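How to Fold Paper Napkins for a Big Family Table
by Tsegereda Mersha, Aug 21, 2021

My mother could fold a whole pile of napkins while talking on the phone, and I still think of her every time I get ready for company. Start with a clean counter and a stack of plain white ones. 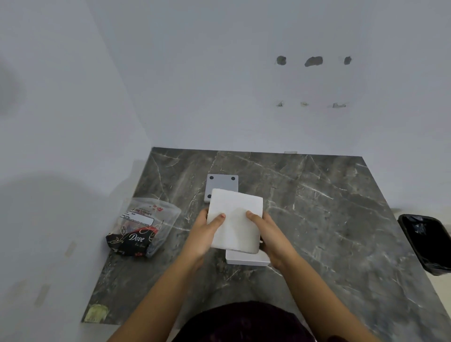 Step 1: Sort them first
Go through the pack and set aside any with bent corners - they're perfectly good for the kitchen. I had 52 guests at our last September get-together, so I like to have plenty of extras!

Step 2: Make the pocket
Lay one napkin down with the open corner at the top right. Roll the first layer down to the middle, then press it flat with the side of your hand.

Step 3: Tuck the sides
Turn it over, fold both sides in so they overlap by a little, and flip it back. Slide in the fork and knife (a sprig of rosemary is lovely too), and store the finished ones in a shoebox until dinner.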